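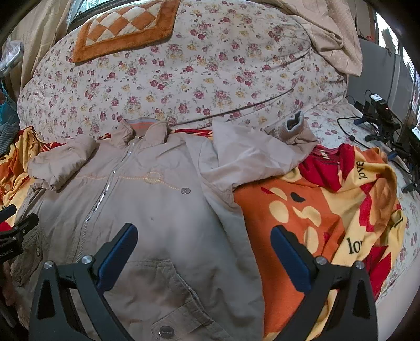 About the Iltdale Shared Workshop

The Iltdale Shared Workshop is a membership organization for people who build robots and automatic machines on a small scale. It was founded by home builders who had outgrown their garages and spare bedrooms and wished to share tools, storage and experience. Membership is open to any adult resident of Iltdale or Dencombe. No technical background is required.

Our Premises

The workshop occupies two floors of the former Rantala print works on the Dencombe road. The ground floor holds the lathe, the drill press, the laser cutter and the paint booth. The upper floor is reserved for electronics, assembly and programming, with 3,000 square feet of bench space and lockers. Members who have completed the safety course may use the upper floor at any hour. The ground floor is open only when a duty supervisor is present.

Home Projects

A large share of our members' work is carried out at home, and the workshop supports it on equal terms with work done on the premises. Household tasks are a particular interest. Clothing and bedding are difficult for a machine to handle: a jacket has a zipper, cuffs and a collar, and it seldom lies the same way twice. Members who build grippers for such tasks may borrow motors, controllers, camera mounts and power supplies from the lending store for up to 2 months. The store currently lists 165 items. Finger pads and brackets may be made on the workshop's printers at the cost of material.

The Mekmont Arm

The Mekmont is the workshop's own tabletop arm. The first version was completed in March, and drawings, parts lists and control software are available to all members. The design uses hand tools wherever possible, and a complete set of parts can be purchased through the workshop for $500. Builders are asked to report faults and changes to the design group so that the drawings can be kept current. Later versions will accept a wider range of grippers.

Instruction

Introductory courses are held in soldering, basic machining, motor control and camera calibration. Each course consists of evening sessions followed by a supervised build. Schools may arrange daytime visits by writing to the office.

Governance and Funding

The workshop is a nonprofit organization governed by a board elected from the membership. Operating costs are met from dues, course fees and parts sales. Annual accounts are available for inspection at the front desk during opening hours.

Page last revised 4 Oct 2025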